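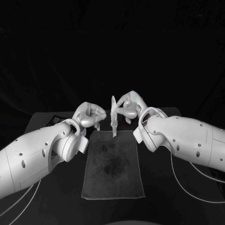

Retellings Corner > Book Talk > The Salt Orchard read-along, part two (SPOILERS through chapter 30)

marrowmoth
OK, who else finished? I stayed up until 2 a.m. on a work night and I regret nothing. I know the plan was to stop at chapter 30 and I did stop at chapter 30, for maybe ten minutes, and then I read the rest, so I'm going to be very careful what I type here.

For anyone joining now, we're reading The Salt Orchard by Simão Coelho, which is a loose retelling of The Goose Girl. Part one of the thread covers everything up to the ferry. Chapters 16 to 30 go here. Please put a warning line if you slip past that.

My favorite thing so far is Bromstead. I want to live there! The market built under the bridge, the bell that only rings for lies, the woman who sells buttons and knows everyone's business. I could read a whole book of Ilse just running errands in that town.

tinder_and_ash
YES to the button seller. She has four scenes and I would die for her.

I'm less sold on the prince, though. He's nice. He's very, very nice. Has he done anything?

paperlantern
He fixed the gate?

tinder_and_ash
He fixed the gate. I'll give him the gate.

oldquill
I'm going to be the grump again. I loved the first half and I think the pace falls apart once they leave Bromstead. The road to Tilton takes five chapters and in that time we get one real event, the horse. Everything else is people camping and having feelings. My copy is 589 pages and I could feel every one of them in that stretch.

Also, the horse talks in the original. That's the entire point of the horse. Taking away his voice and giving it to the bell is clever, but it leaves Ilse with nobody to grieve with after the swap.

marrowmoth
Oh, I disagree so much about the road chapters (in a friendly way!). The camping and the feelings are what I'm here for. Chapter 22, where Ilse has to braid the false princess's hair every morning and gets good at it, and starts to be proud of being good at it, and then hates that she's proud — I had to put the book down and walk around my kitchen.

And the silence of the horse is what makes that work for me. In the old story she has someone who knows who she is. In this one the only person who knows is the girl who stole her name. So of course they end up talking at night. Who else is there?

oldquill
That's a better case for it than the book makes.

bee_in_the_rye
Jumping in from the lurker bench. First read-along for me, so hi!

I came to this one without knowing the fairy tale at all, and I think that changed how I read Rebane. I had no idea she was supposed to be the villain. For two whole chapters I thought she was the love interest. When she put on the ring I said "oh no" out loud on the bus.

tinder_and_ash
Hi bee!! I'm so jealous. Going in cold must be amazing. I spent all of part one yelling at Ilse not to get down and drink from the river.

paperlantern
Welcome bee! I'd be happy with Rebane as the love interest, for the record. There's more going on in one of her mean little remarks than in all of the prince's letters put together.

hollyhock_jen
Can I ask about the ages? My daughter is 12 and she's eyeing my copy. The store had it in YA. The romance seems very mild so far but I haven't finished, and the horse chapter was rough.

marrowmoth
Romance stays mild all the way through, nothing past kissing. The horse is the worst of it for gore, and it's over in a page. If she's OK with an animal dying I'd say go for it. If she isn't, you could read chapter 19 first and tell her what happens, and she won't miss much.

oldquill
I'd wait a year. I don't mean the horse, I mean chapter 27. The locked room goes on a long time and it's told from inside her head. It bothered me and I'm sixty-one.

hollyhock_jen
Thank you both. I might read that one aloud with her and see how it goes.

marrowmoth
That's fair, I'd forgotten how long 27 is. Reading it together sounds lovely.

bee_in_the_rye
Question for people who know the author's other books. Is Cavelel, the drowned city, explained anywhere? The old soldier mentions it twice and then in chapter 29 there's that song, and everyone acts like they know what it means. Did I skim something?

paperlantern
You didn't skim! It's from his earlier novella, the one about the lamplighter. Cavelel is where the bell was cast. You don't need it to follow this book, but the song is a lot sadder if you know. It's short, you could get through it in an evening.

tinder_and_ash
Wait, it's the SAME bell?

paperlantern
Same bell! There's a crack in the rim in both.

tinder_and_ash
I have to go lie down.

oldquill
Which edition does everyone have, by the way? The English translation is by Duarte Henriques and I think he deserves a mention. The song in 29 rhymes and scans, and it still sounds like something a tired man would sing to a mule. That's hard to do. I complained about the pacing and I stand by it, but sentence by sentence it's a beautiful piece of work.

marrowmoth
Agreed on every word of that! I have the paperback with the green cover. His translator's note at the back is worth reading too, but SAVE IT for the end, he gives away the oven scene in the second paragraph.

bee_in_the_rye
There's an oven scene??

marrowmoth
There's an oven scene in the fairy tale! I've said nothing! Forget I spoke!

tinder_and_ash
Mods, she's out of control.

paperlantern
Going back to oldquill's point about the prince, because I've been chewing on it. I think he's meant to be a bit blank. Ilse has been told about him since she was a baby and he's more of an idea to her than a person. My problem is that he gets his own chapters. If you want me to see him as an idea, don't put me in his head while he's picking out a coat.

oldquill
Exactly my trouble with it. Cut his three chapters and you lose the coat and the gate, and we get to Tilton sooner.

marrowmoth
I liked the coat. He can't decide which one makes him look like someone a stranger would want to marry! He's nineteen and scared! That was the first time I liked him.

tinder_and_ash
Hm. OK. I read that as vanity, but I might go back and look at it again.

marrowmoth
So, part three. I'll open the new thread Tuesday evening and that one covers chapter 31 to the end, including the translator's note. If you're still on the road to Tilton, there's no rush, these threads stay open and I check them all the time.

bee_in_the_rye
I'm on chapter 33 already. Sorry. I couldn't leave her in that room.

paperlantern
Ha, I don't think a single one of us has kept to the schedule. Has anybody got votes in for the next book? I'm pushing for a Bluebeard.

oldquill
Something under 400 pages, please. I'll read a Bluebeard if it's short.

tinder_and_ash
Seconding Bluebeard, and I don't care how long it is.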